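Desk Microphone Setup for Small Recording Rooms
Student project report, Herkholm
Waldemar Walczak and Mervin Li
7/9/24

1. What we worked on

Our project looked at the small equipment that goes on a table when one person records speech: a short stand with a round weighted base, a tripod stand with a shock mount, and a foam windscreen. We wanted a layout that a new student could set up without help.
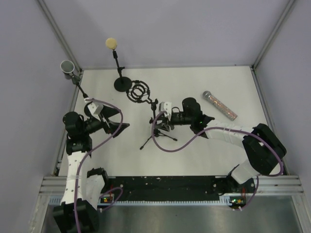
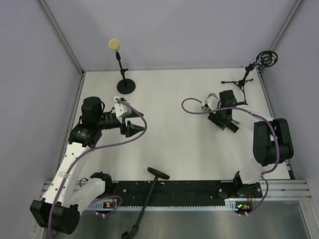 2. Method

We recorded the same page of text 40 times in the Nastthorpe room. Half of the takes used the weighted base and the other half used the tripod with the shock mount. Mervin read and Waldemar kept the log. Between takes we tapped the table once with a pencil so we could compare how much of the knock reached the microphone.

3. Results

The knock was quieter with the shock mount in 19 of the 20 pairs. The one exception was a take where a tripod leg was resting on a cable. The foam windscreen cut down the popping on P and B sounds but made the voice a little dull, and we left it on anyway.

The weighted base was faster to place. The tripod took roughly 21 seconds longer because the legs have to be opened all the way.

4. Problems

The first log sheet had no column for distance, so we threw out one afternoon of takes and started over. Room noise was not measured. We plan to repeat the test in September with a second reader.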